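Chapter 8
Work Redesign in Automated Cells

Learning objectives
After studying this chapter, you should be able to define task allocation between operators and robot arms; distinguish displaced tasks from displaced jobs; read a station log and identify hidden labor; and draft a revised job description for a cell operator.

8.1 From Job to Task

A job is a bundle of tasks. Automation acts on the tasks, one at a time, and the job changes as a result. A plant that installs two arms at a packing bench has removed certain reaches and grasps from the operator's day. It has also added others: loading parts, clearing faults, checking grip, and recording stops. Whether the remaining bundle is still a full job, and at what pay grade, is a question of work design and is settled by people.

The kitting department at Haltora's Skukville plant is used throughout this chapter. Before the change, operators filled mixed-item kits by hand at single benches. Output on the day shift stood at 3,000 kits a week. After arms were introduced on part of the line, output rose to 3,515. Headcount did not change in the period studied, but the content of the work did. Operators spent less time picking and more time on setup and recovery, and two pay grades had to be rewritten.

New items and new grasps are tried on a tabletop station before they reach the line. Work at this stage is slow and depends heavily on the judgment of the person who runs it.
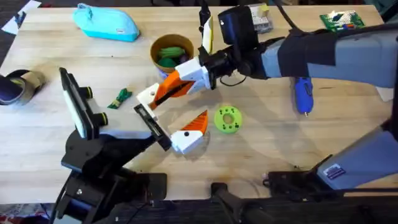
Photo: Haltora Skukville, Training Office. Used with permission.

With two arms mounted at one table, the main design problem is shared space. In Figure 8.1 the orange gripper fingers nearly meet above the middle of the table, with a paper cup, a green ring, and a zippered pouch among the items on the surface. Rigid and soft items place different demands on a grasp. A ring can be taken by its rim or through its hole. A pouch changes shape under pressure, and a grip that holds it one time may fail the next. Wrist cameras supply a close view of the item, but the choice of which grasps are acceptable remains with the operator and the process engineer.

8.2 Hidden Labor

Hidden labor is work that the automated system requires but that does not appear in its cycle time. Typical entries are resetting items, rerouting cables, wiping camera lenses, and restarting after a stop. At Skukville these tasks were first logged as downtime — a category that assigned them to the machine and left the operator's effort unrecorded. The Drirkport plant used a separate code from the start, and its staffing estimates were closer to the hours later worked.

Key term. Recovery task: any manual action needed to return a stopped cell to its normal cycle.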